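July 7, 2025
Glucose meter comparison, Trastgate clinic bench, entry 9
Y. Valderrama

Carried over from June: the Paucar strips read high against the lab analyzer at the low end. Last entry left open whether that was the strips, the meter, or how long the tubes sat before we got to them. Today's runs were meant to settle the tube question only.

Setup
Control solution, two levels, both from the lot opened last week. Two meters, labeled A and B with tape. Strips from lot 2120, vial opened this morning. Bench thermometer checked before the first run and again after lunch, no drift worth writing down. Leftover venous samples, gray-top tubes, spun and split before anything else was done with them. One half went straight to the analyzer, the other half stood on the bench for the hold time.

Runs
Meter A, low control: in range on every strip. Meter B, low control: in range except one, which gave an error code and no number. I logged the error and did not repeat with the same strip. High control fine on both.

Patient samples next. Highest value of the day was 261 mg/dL on the analyzer, and both meters came in under it. At the low end the meters still read over the analyzer, same direction as June. The held halves did not differ from the fresh halves by more than the meter's own scatter. I take that as the tubes being cleared for now. Hematocrit is still not ruled out. Need to pull it for every sample and not just the ones where somebody remembered to order it.

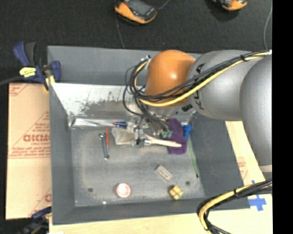 Notes on the log sheet
The Kurkitz export still drops the time stamp when a reading is flagged. I typed those back in by hand from the meter memory and marked them T in the last column. If you merge files, keep the T column, otherwise there is no way to tell typed times from exported ones.

Column headings changed: "lab" is now "lab plasma". The meters are already set to plasma-equivalent, so do not apply the old correction. Marley sheet from last month has it applied twice in one block. I have struck that block through and left it in place.

To do
Hematocrit on all stored samples.
Second strip lot before saying anything about the first one.
Ask for more samples under 70. We have too few, and that is the range where an over-reading meter matters to someone on insulin.
New battery for meter B, then rerun low control.
Return the spare lancing devices to the drawer by the sink.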